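Getting the Home Medicine Cabinet Under Control
By Theano Gkikas
2026-01-16
6 min read

I finally did our medicine cabinet over the holidays, and I've been telling everyone who'll listen, so now it's your turn. We had cough syrup from two apartments ago. We had a box of cold tablets with one tablet in it, and three open boxes of the same bandages (I kept buying them before road trips and then putting each box in a different bathroom). It took me one evening and a pot of tea, and I've kept it up ever since with hardly any work, which for me is a small miracle.

First thing, get it all out. Bathroom, kitchen drawer, nightstand, the glove compartment, your purse, the gym bag, that side pocket of the suitcase. I did mine on a table with good light and my reading glasses on, and I'd say do it when the kids are asleep or out of the house, because you're going to have a lot of open stuff lying around.

Then go through the dates. They're stamped in the silliest places, so tilt the box or tube until the light catches it. If the date's gone, or rubbed off, or the tablets have left their box and you can't tell what they are, they go in the "out" bag. Same with eye drops. Most bottles need to be tossed a set time after you open them, no matter what the stamp says, and the leaflet will tell you how long. I now write the opening date right on the bottle with a fine marker.
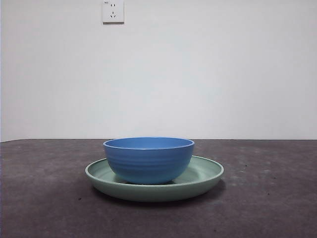 The out bag doesn't go in the trash right away, by the way. Our pharmacy, Manolakis, has a drop box by the counter, and lots of pharmacies and police stations have one too. Call ahead, since not all of them take liquids, and hardly any take needles. If there's no drop box near you, what I was told is to mix the pills with something nasty like used coffee grounds or cat litter, seal it in a bag, and put it out with the household garbage. A few medicines have their own instructions on the label, so read that first. And scratch out your name and the prescription number on the empty bottles!

Where to keep it all

Okay, so the bathroom. I know it's called a medicine cabinet, but ours sits right next to the shower and the whole room steams up like a greenhouse. Heat and damp aren't good for most tablets. I moved everything to the top shelf of the hall closet, which is cool and dark and too high for my youngest even with a chair. Over the stove is just as bad as the bathroom, and so is a sunny windowsill. Anything that says to refrigerate goes in a lidded container toward the middle of the fridge, not in the door, where it warms up every time somebody wants milk.

If you've got little ones, or grandkids who visit, please get a box that locks. Child-resistant caps slow kids down and that's about all they do. Stick the Poison Help number (1-800-222-1222 in the US) on the inside of the lid, and put it in your phone while you're at it.

I sorted ours by what hurts: head and fever, stomach, colds, skin, and then a bin for each person's prescriptions with their name on it. My mother-in-law sorts hers alphabetically and loves it. Whatever you'll stick to. 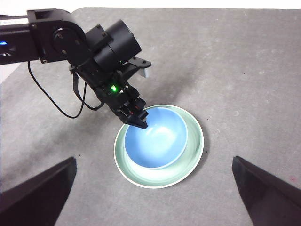
TIPS FOR DAILY PILLS

Leave things in their original packaging unless you're filling a weekly organizer. I used to tip everything into one travel bottle and then stand in a hotel bathroom trying to remember which white one was which. Don't do that.

With an organizer, ask your pharmacist before you fill it, as some tablets have to stay in their foil or their own bottle. Fill it at the same time every week, sitting down, with the TV off. And check that it closes properly, because a lot of them don't lock and they look like candy boxes to a toddler.

Look at the strength, every time. We had ibuprofen at 200 mg and at 400 mg in almost matching boxes, side by side, and I'm pretty sure I've grabbed the wrong one half asleep. I've got a big strip of red tape on the stronger one now. Also compare the active ingredients on the back. Plenty of cold and flu mixes already have acetaminophen in them, and it's very easy to double up without meaning to.

For liquids, use the syringe or cup that came in the box. A kitchen spoon can be way off. I rubber-band the syringe to its bottle so they never part company. 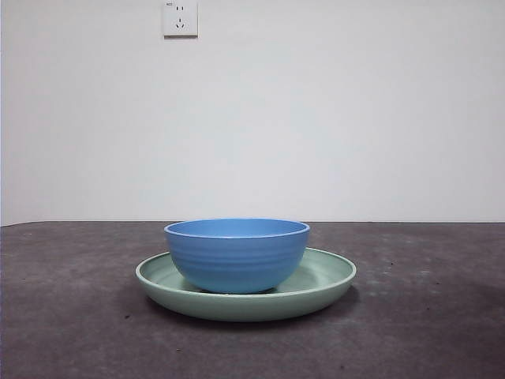
And keep a list! Mine's a plain index card with what each of us takes, the strength, when, and any allergies, plus vitamins and herbal stuff, which I always used to forget to mention. One copy lives in the box, one in my wallet. When my father went to urgent care with his nearly 80 years and his terrible memory for names, that card saved us a long phone call.

Refills are the last bit. I put a reminder in my phone for a week before each one runs out, and I ask the pharmacy if they can line them up so I'm making one trip a month. They were happy to do it.

I'm going to go through the box again in February and then every time the clocks change. If you've got a question about a particular medicine, your pharmacist is the one to ask, I'm only the lady with the red tape.

3 comments

Makis Spanos
Red tape idea is great. I use nail polish on the cap for my wife's evening ones, one dot. It stays on better than marker.

Snædís Ketilsson
Does the hall closet thing work if there's a water heater in it? Ours gets pretty warm in there.

Theano Gkikas
Hi Snædís, I'd pick somewhere else! A high bedroom shelf is fine if it stays cool, or a locked box in a dresser.

Recent posts
Getting Candle Wax Out of a Tablecloth
What I Keep in the Car All Winter
A First Aid Kit for the Sewing Room
Descaling the Kettle Without the Smell
Labels That Survive the Freezer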